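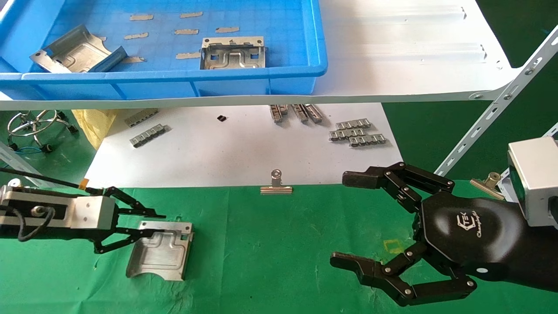

Does sorting scrap at school save money?
Deolinda Cardoso and Petro Kobzar, Brunham

Our question came from a leaflet by Grumwood, the scrap dealer in Stenow, which claims that any workshop can "pay for itself" by keeping its metals apart. We doubted this from the start and still do.

We weighed the offcuts from the metalwork room until the end of November. The total was 400 kg, nearly all mild steel, with 10 kg of aluminium and a little brass. Mr Manalo let us use the parcel scales, which only read to the nearest half kilo, so the brass figure is poor and we have left it out of the table.

Grumwood paid more for the sorted load than for mixed scrap, but the gain was small. The leaflet says a school could save 4,000 a year. It does not say what size of school, or who does the sorting. We did it at lunchtime for nothing. If a technician were paid for those hours, the gain would be gone.

Tiago Nogueira in our group thinks a larger workshop would do better. Perhaps, but he has no figures and neither does the leaflet. We asked Grumwood for theirs and got a second copy of the leaflet.

Weights are in Table 1. Prices are in Table 2.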